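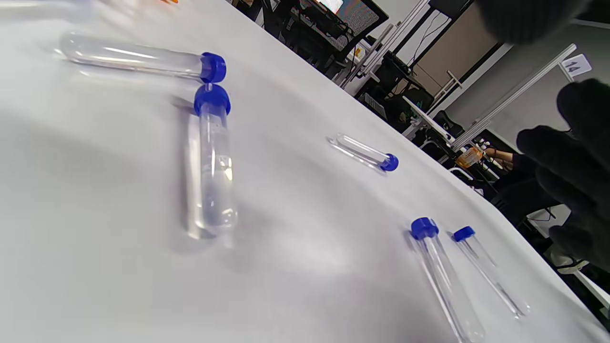 Last changed: September, 4.40 pm (S. Matheson)

Flaver notebook, Jisstead workshop. Chores list, item: tubes into the rack.

Started late, after the morning meeting went over. Chun-yin Lo wanted the tube job moved up the list, ahead of folding tea towels and sorting the screw bins, on the grounds that every lab and half the workshops we talk to ask for it. I still think the screw bins would tell us more, but tubes it is.

The job as we've written it: capped clear tubes dropped anyhow on the table, rack beside them, put every tube in a hole, cap up, and leave the rack where it was. A person does it without looking up from a conversation. Kao (our two-armed machine, for anyone reading this from the Flarport side) doesn't.

Results so far on Kao. 75 attempts at a full rack fill over the month, 23 finished with no help. I counted an attempt as helped if anyone touched a tube, the rack or the stop button. Chun-yin's count was higher at first because he'd let through the ones where a tube ended up in a hole but leaning on its neighbour. We agreed to call those failures. If you'd have to straighten it afterwards, the chore isn't done.

Where it goes wrong, from my notes on the failed runs:

Clear plastic on white. The depth reading goes straight through the body of the tube and comes back with the table. The caps are fine – blue shows up well and the machine finds them nearly every time. So it grabs by the cap, and then the tube swings and it has no good idea where the round end is pointing.

Tubes touching each other. Two tubes with their ends together get read as one long tube. Kao goes for the middle of it and pushes both away.

Cloth. Tubes sit a little differently on the tablecloth than on the bare top, and the cloth drags if a finger catches it. Chun-yin wants to drop the cloth from the test. I'd keep it, as people have tablecloths.

Different widths. The narrow ones go in almost any hole. For the wider ones it has to pick properly and it mostly picks the nearest.

Rack creep. Each time a tube meets the rim of a hole it shoves the rack a few millimetres. By the end the rack has wandered off and the last tubes go down beside it. A person puts a spare hand on the rack without thinking. Kao has two arms and could do the same, but it hasn't learned to, and most of our early recordings didn't have anyone holding the rack either. New recordings from now on: one hand on the rack while the other places, unless both hands are moving the rack.

On recordings generally. We have 3,229 in the store for all table chores, and 632 of those are tubes. I went through a batch after lunch and threw out the ones where the tube is hidden by the glove for the whole placement. Around 23 hours of footage is still waiting to be labelled and I'm the only one on it until the new roster comes out. The gloved people are much faster than the machine and that's a problem of its own – the machine copies the path but can't copy the speed, so it hovers in places where a person would be long gone.

Other chores, so it's all in one place:

Wiping down a bench: good enough that we leave it to get on with it. Misses the corners.
Sweeping up offcuts: fair. Has trouble with anything flatter than a washer.
Putting spanners back on the board: fair, if they're laid out singly.
Tea towels: poor.
Emptying the dishwasher: not tried again since the mug.

To do: matte tape bands on half the tubes to see how much of the trouble is plain seeing. Rubber feet under the rack, as a comparison only. Ask Flarport whether their newer fingertip pads come in our size. Relabel the leaning ones as failures in the old runs too, as the summary sheet is still using Chun-yin's count.
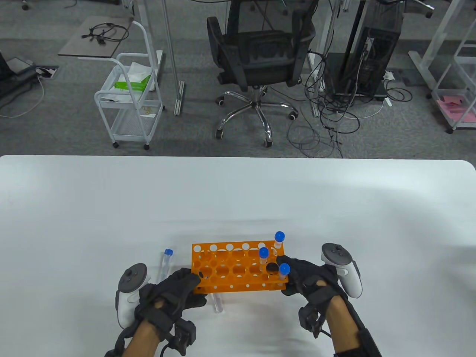
Could a machine take over the tube racking in a working lab now?

With one size of tube, a rack bolted down and the tubes fed to it in a line, it could, and there is equipment sold for that. For a loose handful on an ordinary table we would still send a person. Kao takes several minutes over a rack and needs someone within reach of it.

Left for the next session: battery on the left arm controller is reading low, swap before starting. Spare cloth is in the bottom drawer. Chun-yin has the key to the parts cupboard.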